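*Last updated 2025-10-16*

I get asked about the Rekwood gas field a lot, mostly by people who've seen the name on a planning notice and want to know what it means for them. I've followed onshore oil and gas for a fair few years and I live close enough to have an opinion, so I've put the usual questions in one place.

## What's being sold at Rekwood?

The licence, the wells and the short pipeline down to the road. There are six wells, but only two still produce anything. The other four are shut in, meaning the valves are closed and they're sitting there until someone decides to work on them or plug them for good.

## Who owns it now, and who wants it?

Ander has run the field from the start. It's a bigger company with its eye on offshore projects, and a small ageing field like this is a bit of a nuisance to it, I think. Two firms put in bids in June: Zutetti, which already runs a few old fields elsewhere, and Ó Gríofa, a family business that started out doing well repairs (and did some here, years ago!).

## Why would anyone buy a field that's running down?

I wondered that too. Small operators have smaller overheads, so they can make a living from wells a big company would give up on. They'll often go back into shut-in wells, clean them out and try for a bit more gas. Sometimes it pays and sometimes it really doesn't.

## Will my gas bill go down?

No, sorry. Rekwood's output goes into the network with everybody else's and gets sold at the market price. It's far too small to shift that price, whoever owns it.

## Does a sale mean fracking?

Not by itself. The licence and the planning permission cover ordinary production, and both pass to the buyer with the same conditions attached. Anyone wanting to do something different would have to apply afresh, and you'd get a chance to object or support it.

## Who pays to plug the wells at the end?

This is the one I care about most. The buyer takes on the clean-up, and Ander wants to walk away with no further liability. I'd much rather see money set aside in a locked account before anything is signed, and I said so in my response. Plugging an old well properly is slow, fiddly work and it's easy to underestimate the cost.

## What about jobs?

Very few people work on site day to day. A busy spell of well repairs would bring in contractors for a while (good news for the café), but I wouldn't expect a lasting change.

## How many people have responded so far?

131 written responses at the last count I saw, and a good number were only a line or two. Short ones still get read, so don't be put off if you haven't got an essay in you.

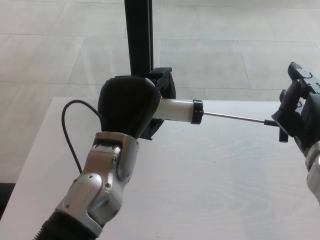 *Black robotic hand holding a large syringe.*

## Can I still have my say?

Yes, until the consultation closes. The closing date is on the notice by the site gate. Put your name and postcode on your response, say which bit of the sale you're writing about, and keep a copy.

## Can I visit the field?

Only on an open day, and there isn't one planned at the moment. The footpath along the northern fence gives you a decent view, but wear boots, it's horribly muddy past the second stile.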